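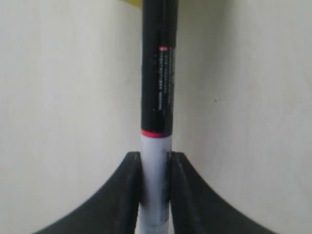 What Does a Jury Do All Day?

Suppose somebody says you ate the last cupcake. You say you didn't. Your brother says he saw you, but your brother has said a lot of things over the years. Who decides?

At home it's probably a parent who wants to get back to making dinner. In a courtroom it may be a jury, a group of ordinary people called in to listen to both sides. They could be bus drivers, dentists or your math teacher. They don't have to know anything about the law. The judge explains the parts they need, sometimes at great length.

How do you get picked?

A letter comes in the mail. Grown-ups tend to read it twice and sigh. It says which day to show up at the courthouse, and on that day there is a big room with a lot of chairs and a lot of waiting. Bring a book.

After the waiting come the questions. Do you know the person on trial? Have you already made up your mind? If you tell the judge that everyone with a mustache is guilty, you will be going home early. The court wants people who can be fair, even to mustaches.

What happens at the trial?

Let's make up a case. Lyle Fitzsimmons is accused of stealing a prize pumpkin from the Zomside fair. The lawyer who says he did it is called the prosecutor. The lawyer on Lyle's side is the defense attorney. Each one gets to ask the witnesses questions, and they take turns, which is more than you can say for most arguments.

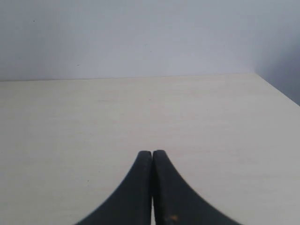 Lyle doesn't have to prove he left the pumpkin alone. He doesn't have to say a word if he doesn't want to. The prosecutor has to do the proving, and has to do it "beyond a reasonable doubt." A juror who thinks "well, he looks like a pumpkin thief" hasn't got there yet.

Things shown to the jury are called evidence. Muddy boots might be evidence. So might a receipt for 4 pounds of pie crust. A rumor you heard at the bus stop is not, and jurors aren't allowed to go home and look up the case on their phones either. Some of them find this very hard.

Then what?

The jurors go into a private room and talk it over. This is called deliberating, a long word for arguing politely. In a criminal trial they all have to agree before they can say "guilty" or "not guilty." That answer is the verdict.

If they can't agree no matter how long they talk, it's called a hung jury. No one gets hung. The judge may call a mistrial, and the prosecutor can decide whether to try the whole thing again with new jurors, who will also need to bring a book.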